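**Call for Participants: Two-Arm Teleoperation Study**

The Orbridge laboratory at Plandine seeks 27 adults to take part in a study of how people teach tabletop tasks to a pair of robot arms. Earlier work produced 600 recorded demonstrations; the present phase will bring the total to 1,000. No prior experience is required. Sessions run through May, and participants receive a payment of $100 on completion.

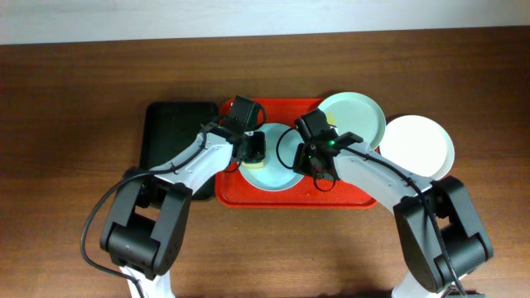
**Lumturie Nedeljković**
Principal Investigator, Orbridge

Tasks involve plates and trays, with both arms working over the same tray. Applicants should write to the study office by 2023-02-21.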